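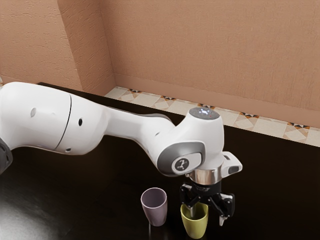
KURKCOMBE, 17th March. The boundary between Kurkcombe and Staltoton will be walked in full this August, and residents of both parishes are invited to come along and disagree about it. The walk covers 11 miles and three streams, and is organised by the Hallitz Local History Society, which has spent longer than it cares to admit colouring in a map. On that map, the long strip of Kurkcombe that pokes into its neighbour bends like an arm at the elbow, reaching over Staltoton as if for the last biscuit on the table. Staltoton has never quite forgiven it.

The two parishes once formed a single chapelry within the old hundred of Hallitz. They parted company after a quarrel over who should pay to mend a bridge. Both sides were ordered to pay, both declined, and the bridge fell into the stream. Each parish kept the bank it could reach without getting its boots wet, and the line has followed that arrangement ever since.

Then there is Zerouali's Piece, a meadow of 145 acres that belonged to Kurkcombe for tithes, Staltoton for burials and, for several awkward decades, neither for the upkeep of its road. Older residents will say the road still shows it. 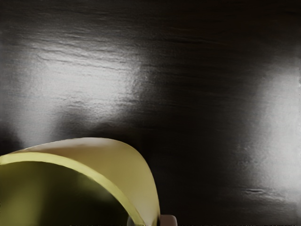
Walkers will stop at the meadow for lunch and a short talk on detached portions, a subject more exciting than it sounds, though not by a wide margin. The society will also bring out its new booklet, The Parishes of Hallitz Hundred, which lists 2944 field names taken from the tithe awards. A good number of them are variations on "Long Field". Several of these are short.

The booklet settles the spelling of Staltoton, which appears in the records with one t, four t's and on one occasion as Kurkcombe. The clerk responsible is believed to have lived in Kurkcombe.

The walk is free and dogs are welcome on leads. The route crosses ploughed ground and takes most of the day, so sturdy footwear is advised. Copies of the booklet will be on sale at the start and finish, and at Kurkcombe and Staltoton libraries afterwards. Each library has asked to receive its copies first.

ENDS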